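Dolley Home Forum > Kitchens and Laundry > Water softener or just live with the hard water?

tilebyfive
We moved to Demissie in August and the water here is very hard. The town report gives it as "very hard" with no number I can find. The shower glass is white again a day after I clean it, and the kettle needs vinegar every couple of weeks. A Gristero dealer quoted me 3,000 installed for a softener with a bypass. My brother-in-law says a unit from the hardware store is 700 and I can put it in myself. Is there a real difference, or am I paying for the van?

northporch
Partly the van. The tank, the resin and the valve do the same job in both. What you want to compare is resin volume and whether the valve regenerates by meter or by timer. A timer unit flushes on schedule even if you were away all week. Get the metered kind at either price.

Ask the dealer for the valve model in writing. If they won't give it, call another dealer.

oldgalvanized
I'd skip the whole thing. We have lived with hard water for most of our lives and the pipes are fine. Squeegee the shower, use citric acid in the kettle, buy the dishwasher salt if your dishwasher takes it. A softener is one more thing to haul bags for, and it puts salt down the drain.

northporch
The pipes may be fine. Water heaters are another matter. I drained mine after nine years and got a bucket of scale out of the bottom. It was rumbling every time the burner came on.

oldgalvanized
Drain it once a year and you won't get the bucket.

tilebyfive
The heater is newer than the house, but I don't know if the last owners ever drained it. I'll put that on the list either way.

Where I'm stuck is location. The main comes in at the front corner of the basement, and the floor drain and the outlet are both at the back. So it's either a long run of pipe or a long drain hose.

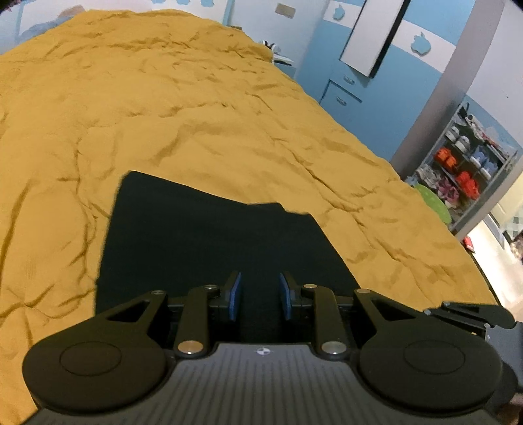 The hose looks easier to me, but the manual for the Faltow I was looking at gives a maximum length for the drain line, and I'd be close to it. I'd also want the outside spigots left on hard water, and those branch off right by the main.

quarterturn
Leave the spigots where they are and tee off after them. That part is easy with the main at the front. For the drain, go up a size on the tubing if the manual allows it, and run it overhead along the joists. Most valves can push water up that high, but check your pressure first. Leave an air gap at the drain. Don't shove the hose down into it.

I put mine in myself. It took a weekend, mostly because I had the wrong fittings twice. Parts beyond the softener came to just over 200, and that included the bypass valve and a new shutoff. The old shutoff wouldn't close all the way, so test yours before you cut anything.

kettleblack
One more vote for testing the water first. You can get strips, or send a sample to a lab. Ours had iron in it as well, and the resin fouled because we hadn't planned for it. The dealer never asked.

tilebyfive
Does iron show up as orange stains? I have white ones only, so far.

kettleblack
Usually orange or brown, look inside the toilet tank. White is likely just the hardness, but I'd still test.

oldgalvanized
And keep the kitchen cold tap on hard water if you do go ahead. I can't stand the taste of softened water in coffee.

northporch
That I agree with. It's 2 extra fittings if the kitchen branch is easy to reach.

tilebyfive
Thanks, all. I tried the shutoff tonight and it drips, so that gets replaced first. I've ordered strips and will post the hardness when I have it. Leaning toward the hardware store unit with a metered valve, and the drain line overhead.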